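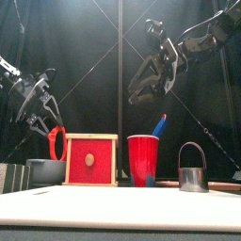

Du atmest ja an der falschen Stelle, schrieb mir Yamuna Krishnan unter den letzten Eintrag, in der Kobra wird eingeatmet und nicht die Luft angehalten. Und dann noch, etwas freundlicher: Lass die Zahl weg, bis der Atem sitzt.

Tja. Erwischt! Ich hatte nämlich ganz stolz geschrieben, dass ich jetzt jeden Morgen 9 Runden Sonnengruß schaffe, und dabei so nebenbei erwähnt, dass ich nach der Kobra immer ein bisschen japse. Für mich gehörte das dazu. Beim Treppensteigen japse ich schließlich auch.

Also habe ich am nächsten Morgen nur zwei Runden gemacht, dafür im Schneckentempo. Arme hoch, einatmen. Vorbeuge, ausatmen. Ein Bein zurück, einatmen — und da merkte ich schon, dass ich sonst genau ab hier einfach gar nichts mehr mache. Die Luft bleibt drin, ich turne mich durch bis zum herabschauenden Hund und schnaufe dort alles auf einmal raus (mein Mann behauptet, man höre es bis in die Küche). Mit richtigem Atmen dauert so eine Runde bei mir fast doppelt so lange, und hinterher war mir trotzdem wärmer als sonst.

Angefangen hat das Ganze ja im Mai, im Urlaub in Lesach. In der Pension gab es einen Frühkurs auf der Wiese, den Prakash Sastry leitete, und ich bin nur mitgegangen, weil der Kaffee erst danach ausgeschenkt wurde. Wir waren eine bunte Truppe, alle in dicken Socken, das Gras war klatschnass. Prakash hat kaum korrigiert. Er hat die zwölf Haltungen einmal vorgemacht und dann nur noch das Tempo angesagt, sehr ruhig, und irgendwann habe ich vergessen, dass ich eigentlich auf den Kaffee warte. Zu Hause habe ich dann natürlich sofort übertrieben. Matte gekauft, Liste an den Schrank geklebt, Striche gemacht.

Apropos Striche: 138 stehen jetzt auf der Liste. Ich habe kurz überlegt, sie abzuhängen, aber so weit bin ich noch nicht. Ich finde Striche schön! Nur schreibe ich jetzt ein kleines a dahinter, wenn der Atem gestimmt hat. Bisher gibt es sehr wenige a.

Was mir hilft, falls es jemandem von euch ähnlich geht: Ich zähle beim Einatmen bis vier und beim Ausatmen auch, leise im Kopf, und bewege mich erst, wenn die Eins kommt. In der Bretthaltung komme ich damit regelmäßig durcheinander, da scheiden sich sowieso die Geister. In manchen Anleitungen wird dort der Atem kurz gehalten, in anderen nicht. Aishwarya Thomas hat mir gemailt, dass sie es so gelernt hat, mit Anhalten, und zwar nur an dieser einen Stelle. Ich lasse es vorerst bleiben, mit Anhalten habe ich ja nun genug Erfahrung.

Die Handgelenke zwicken übrigens noch immer. Ich rolle das vordere Ende der Matte jetzt einmal ein und stütze den Handballen darauf, dann geht es. Wenn ihr was Besseres wisst, bitte in die Kommentare damit. Und Ilango Chettiar hatte gefragt, ob ich vorher etwas esse: nein, nur ein Glas warmes Wasser, mit einer Banane im Bauch ist die Vorbeuge wirklich kein Vergnügen.

Yamuna, danke dir. Morgen probiere ich drei Runden, alle mit a. Ich melde mich dann, auch wenn es nur eins geworden ist.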